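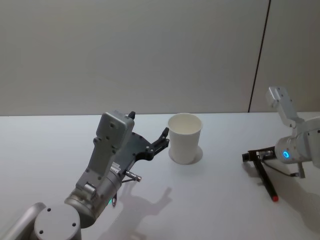
Slow import of meter readings into a local database

I have a script that loads water meter readings from a CSV file into SQLite on a small office PC. The file has 3,444 rows. The import takes 138 seconds, and during that time the Fakis reporting tool can't open the database. Each row is inserted in a loop with its own commit. Is the disk too slow, or is the script wrong?

Busisiwe Hendricks

The script. A commit per row forces a sync to disk per row, and on a mechanical drive that will dominate the run time. Open one transaction before the loop, use a prepared statement, and commit once at the end. If the table has secondary indexes, drop them first and rebuild them afterward – at this row count the gain is small.
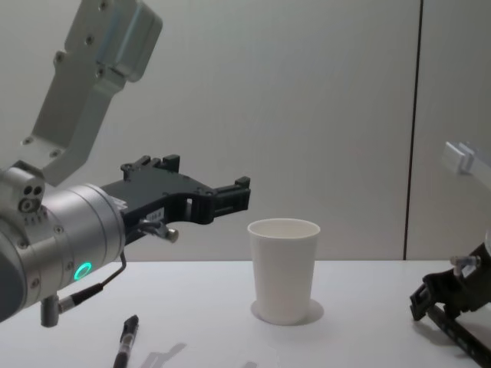 For the locking, set journal_mode to WAL. Readers can then continue while the import writes. Check that the database file is on a local drive, as WAL does not work over a network share.

Ynyr Llewellyn

Same problem here with some 3,000 rows. Changed to one commit and it was fine. Didn't touch the indexes.

Mokgethi

Buy an SSD.

Nuvavby

One commit brought it down to under a second. WAL is on and Fakis opens during the import. Leaving the indexes alone for now.

Caltach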